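4. Regras de operação e critérios de aceitação

4.1 Âmbito das regras

As regras descritas nesta secção foram redigidas na oficina de Gruvport e revistas depois da primeira ronda de comentários da equipa de Brusimstead. Aplicam-se à dobragem de vestuário por dois braços em bancada estofada, com operador presente. Não substituem a avaliação de risco da célula, que continua a ser feita antes da instalação e repetida sempre que se muda de garra.

Cada tentativa começa com a peça pousada sobre a bancada e termina quando as duas garras largam o tecido e recuam. O limite de tempo por tentativa é de 38 segundos. Uma tentativa que ultrapasse o limite é registada como incompleta, mesmo que a peça fique dobrada logo a seguir. O operador pode interromper a qualquer momento, mas não pode tocar na peça e deixar a tentativa prosseguir - nesse caso o registo é anulado e a peça volta à posição inicial.
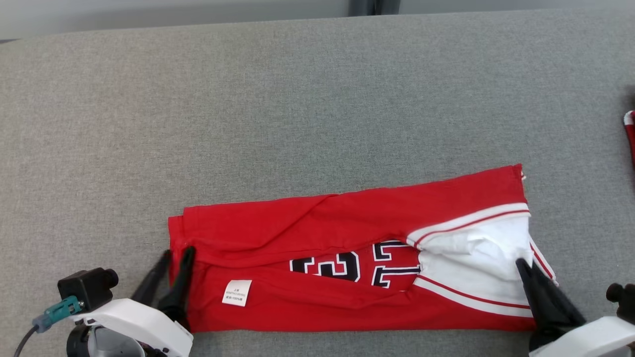 Quando é que as duas garras podem segurar a mesma peça ao mesmo tempo?

Sempre que a força de tração entre elas esteja limitada no controlador e o operador tenha confirmado esse limite no início do turno. Se a leitura de força falhar num dos lados, a garra desse lado abre primeiro e a outra mantém a posição até nova ordem.

4.2 Preparação da bancada

A superfície de trabalho deve estar firme, sem peças soltas de outras séries ao alcance das garras. O revestimento é aspirado no início de cada turno. Manchas e zonas gastas são anotadas na folha da bancada, com a posição aproximada, porque alteram o atrito e por vezes confundem a segmentação do tecido. A bancada não é trocada a meio de uma série.

A verificação das câmaras segue o procedimento Hattar, usado também nos ensaios de preensão descritos na secção 3. O operador desloca cada punho para a posição de referência, confirma que as pontas dos dedos aparecem na zona prevista e guarda o resultado com o identificador da série. O procedimento repete-se ao fim de 30 tentativas ou depois de qualquer contacto imprevisto com a bancada. 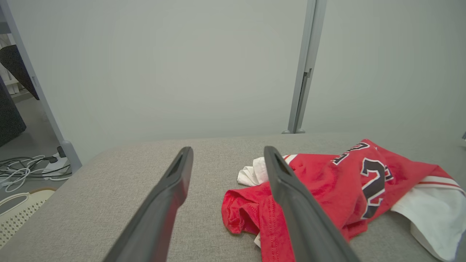 Que distância se deve manter entre a ponta dos dedos e a superfície durante a aproximação?

O valor adotado é de 10 milímetros até à confirmação visual da borda do tecido. A partir daí a descida faz-se em velocidade reduzida, com paragem por contacto ativa, e qualquer força acima do limiar definido para a peça obriga a recuar na vertical antes de nova aproximação.

4.3 Anotação e avaliação

A anotação é feita por duas pessoas, em separado, com o conjunto de etiquetas Winder. As etiquetas cobrem a aproximação, a preensão, o transporte, a largada e o alisamento. Em caso de desacordo sobre o início de uma preensão, vale o primeiro instante em que os dois anotadores concordam que há contacto. Na versão de maio tínhamos uma etiqueta adicional para preensão parcial, que foi retirada por ser aplicada de forma muito desigual entre anotadores.
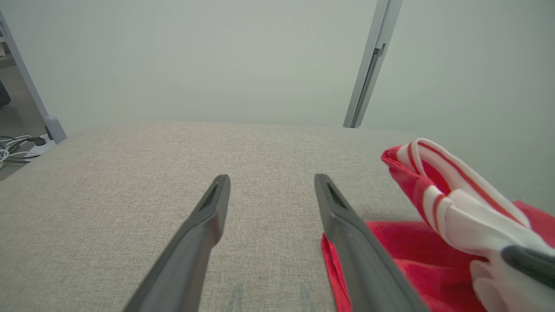

A regra que mais dúvidas levantou na revisão foi a do contacto sobre a borda. O texto inicial falava apenas de tecido entre os dedos e deixava de fora os casos em que um dedo carrega na peça sem a prender. A Figura 3 mostra um desses casos: o dedo direito pressiona a borda do pano vermelho, enquanto no espaço entre os dois dedos se vê apenas o revestimento bege. Pela redação atual, um instante assim recebe a etiqueta de contacto simples e não conta como preensão. A distinção pesa nos resultados, visto que a taxa de preensão é calculada sobre os instantes etiquetados e não sobre os comandos enviados à garra.

Figura 3. Contacto de um dedo com a borda do tecido, visto do punho.

4.4 Registo de desvios

Todo o desvio às regras anteriores é escrito no registo da série antes da tentativa seguinte. A entrada indica a regra afetada, o braço em causa e a decisão tomada - continuar, repetir ou anular. As séries com mais de 3 tentativas anuladas são excluídas da análise principal e tratadas à parte, com os mesmos critérios de anotação.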